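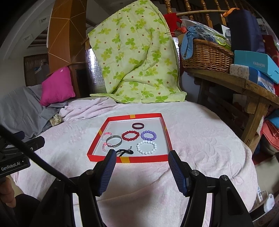
Tray with beaded bracelets and a metal bangle.

STREET SAFETY INSPECTION — STULTESECK ROAD
Carriageway, crossings and signs
Inspector: Edit Boros
Date: September 24, 2019
Length inspected: 1,796 feet, Kazmi Street to the school gate

1. Road surface
Potholes deeper than 2 inches: one, outside number 13. Marked with paint. Repair order 698 raised.
Loose gravel: none.
Comment: The old utility trench has sunk along the eastbound lane. Within limits, but check again at the next visit.

2. Raised crossing at the school
Ramp edges sound: yes.
White markings readable: no. The triangles on the north ramp are nearly worn away.
Comment: Repaint before the clocks change. The south ramp was redone by Druveck and is acceptable.

3. Signs
Speed limit signs upright and clean: yes, except at the Kazmi Street end, where the post leans toward the road.
School warning sign visible to drivers: partly. A branch covers the lower half.
Comment: Trimming request sent to Ferenc Magyar in Parks. The post needs a new footing. Straightening it has been tried.

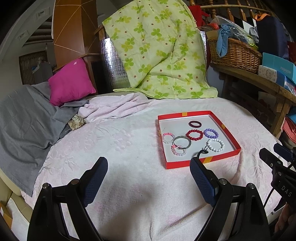

Photo: Lotte Willems

4. Drainage
Grates in place and level: yes.
Gutters clear: no. Leaves and silt at the low point by the bus stop.
Comment: Add to the sweeping list.

5. Sidewalks and curb ramps
Trip edges over half an inch: two, both by the bus shelter.
Curb ramps clear: yes.
Comment: Grind the edges down — full slab replacement is not justified.

6. Lighting
Lamps working: not checked, daytime visit.
Comment: Night check still to be booked.

Overall: open to traffic, no restrictions. Items 1 and 3 come first.

COMMENTS (3)

Pankaj Tiwari
The pothole outside 13 was patched last winter and came straight out again. Will it be cut square this time?

Géza Bakos
Can the night check include the lamp at the corner of Bernano Lane? It goes off after ten minutes.

Pankaj Tiwari
Same with the lamp by the shelter.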